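MEDIA RELEASE
For immediate use

Costigan opens home and desk organising range, in stores March

Costigan is bringing its new tabletop storage line to Zillis shops across the country in March. 187 stores, plus online. Bowls, desk holders, open-front bins. All sold singly, no sets, no bundles. Customers asked for that and we've listened.

The range is built around the white table most of us end up using for everything. Bills, fruit, kids' homework. Mix the peices as you like, colours are meant to sit together.
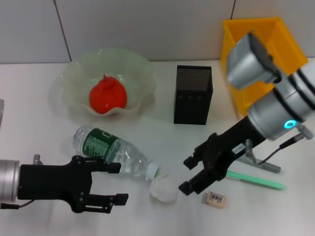
Ruffled green bowl, black upright holder and yellow bin on a white tabletop.

Bowls come in two sizes, under the name Erka. Wavy rim, colour light enough for the table to show through. Good for fruit, keys, whatever lands there at the end of the day. Hand wash only please.
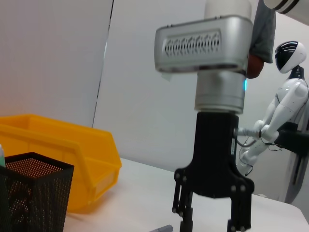 Bastis is our open-front bin line, and the one retailers have been asking after most. Stackable up to two high when full. Two year guarantee against cracking, keep your reciept. The front is dropped low so a hand goes straight in, and the rim up top is thick and rolled. Label area on the front lip. Comes in yellow-orange first, grey and white to follow later in the year.

Prices on the Zillis site from launch morning, 9 am. Trade orders open now, minimums apply. Samples for media on request, stock is limited so get in early.

Media enquiries: Costigan press office

ENDS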